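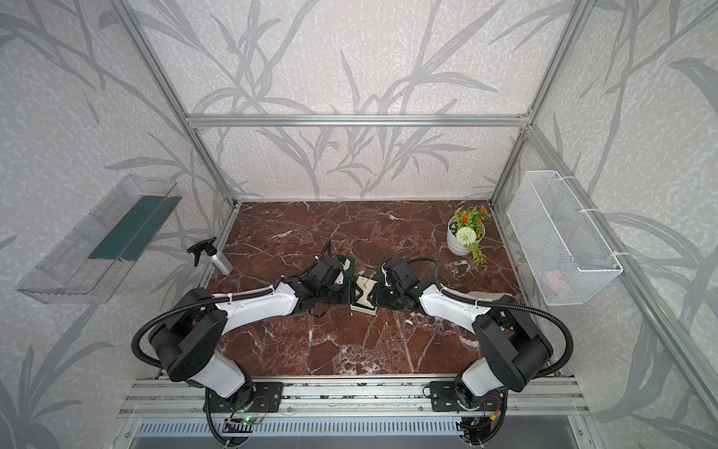 Grey on grey: grass blades and bamboo-like branches on a pale, speckled ground.

The great leaf revival

Wallpaper is back. Again. It comes back every ten years or so, usually with leaves on.

I spent most of June in other people's hallways, asking why. Short answer — paint is boring and everyone has run out of whites. The long answer starts in Skendcombe, up a flight of stairs over a bakery, where Shagufta Magsi keeps her pattern books. Over 400 of them. Floor to ceiling, some with the spines gone, one held shut with a bootlace.

"People think leaves are safe," she says, hunting for her glasses. "They were never safe. Look at this." A fern from somebody's vicarage, brown as gravy. Then a reed bed in a green so sharp it hurts. She bought both at a house clearance, in the same tea chest, and would not sell either.

Magsi started out hanging paper, not collecting it. Pasted her first room at 14, with an uncle who swore at the ceiling all day. She still does two or three jobs a year for people she likes. Stairwells mostly. Hates stairwells.

What's changed is scale. The old botanical papers were busy — small sprigs, tight repeats, something going on every inch. The new ones are big and loose. A single stem can go from skirting to picture rail. And the colour has drained out. Where your aunt had sage and rose, you now get ash, pewter, fog, wet pavement. Silhouettes, mainly. Shadow of a plant and no plant.

Gijs Groen draws them for Vanhove, the small Belgian printer that did well out of its Haria range. He works from grasses he picks on the walk to the studio and drops on a lightbox. Quick, before they curl. "If I draw every vein it looks like a school book," he tells me over a bad phone line. "So I leave it flat, one grey. Then a second grey behind. Finished by lunch." He laughs but I think he means it.

Haria nearly didn't happen. The first proofs came out too blue and Floor Mulder, who runs the presses, binned the lot. Second go too dark. The third had a speckle in the background that wasn't in the artwork at all, a fault in the coating, and everybody liked it. They had to work out how to do it on purpose. Took all winter. The pattern book for the range is now on its 2nd printing.

Not everyone is pleased. Godelieve Wuyts restores old rooms and has firm views about grey. "It's for people who are afraid of their own house," she says. She'd have us all back in yellow. Her own kitchen has parrots, in four colours, and a dado in ox-blood. I had a very nice lunch there and came out with a slight headache.

She does have a point about light though. Grey leaves in a north-facing room can go flat and cold by teatime. Buy a sample, a proper big one, tape it up and leave it for a week. Look at it in the morning, look at it with the lamps on. Magsi says put it behind the telly, becuase that's where you'll be looking anyway.

Matching is the other headache. A large repeat eats paper. You cut to the pattern, not the wall, and the offcuts pile up. Order an extra roll and check the batch numbers before you open anything. Corners are where it goes wrong — no room is square, and a stem that jumps sideways at the corner will annoy you until you move.

If you rent, try the peel-and-stick sort. Zultado does a decent one, thinner than it should be but it came off my box room wall without taking the plaster. Line the backs of shelves with what's left. Or drawers.

Back over the bakery Magsi has found her glasses and is on to a book of seaweeds, purple ones, a bit mad. She thinks seaweed is next. Groen, when I rang him again to check, said mushrooms.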